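Research > Household Water > Working papers > Section 4
12 shares | 3 comments

4. What people told me about hard water

I should say at the start that I went into this part of the study expecting a dull few weeks. Hard water is chalk, more or less, and I thought people in Trurkside would shrug at it. They didn't! Of the 124 households that sent back the diary, nearly all had written in the margins, and a good many had carried on over the page.

The question I'd put to them was simple enough: what do you do differently since the supply changed over in April? Before then the east side of town drank soft water from the Craddock reservoir, and afterwards it came from the Lovent boreholes, like everybody else's. Same pipes, same bills, very different kettle. I had hoped to hear about kettles (and I did, at length), but the thing that came up most was soap. People were using more of it, they resented it, and several had gone back to bars after years of the liquid stuff.

Sinks came next. Steel seemed to bother people more than enamel did, and I think that's down to the way it catches the light - a faint bloom of scale on a shiny surface nags at you every time you walk past.

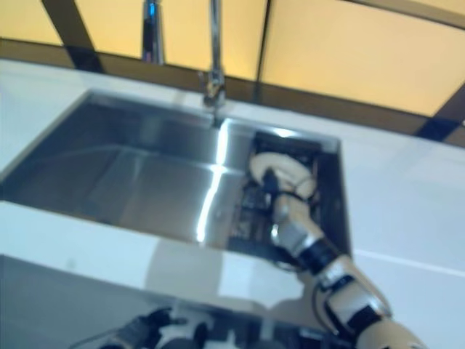
Figure 2. A stainless steel sink in a white worktop.

I asked each household to give their annoyance a score out of 30, which was a daft scale and I wouldn't use it again. People bunched up at the round numbers and left the rest alone. Still, the pattern held up when I split the answers by street. Homes on the Estex side, where the water had always been hard, scored low and wrote very little. They'd been wiping down taps with vinegar all their lives and couldn't see what the fuss was. The newcomers to hard water scored high in the first diary and had already begun to soften (sorry) by the second.

So is it the water that annoys people, or the change? I lean towards the change, though I'd want a longer run of diaries before I put money on it. Tea is the awkward case. The film on top of a cup didn't get any less irritating with time, and two households had started carrying bottled water home just for the pot.

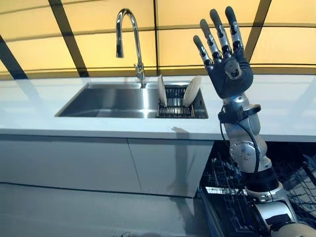
Shagufta Naqvi read a draft of this section and wrote back that I was letting the water off too lightly, as her own tea had tasted wrong from the first morning and still did, and no amount of getting used to it was going to help. She also wanted to know why I hadn't asked about hair. Fair point - it's in the next diary, along with washing machines and a shorter scale.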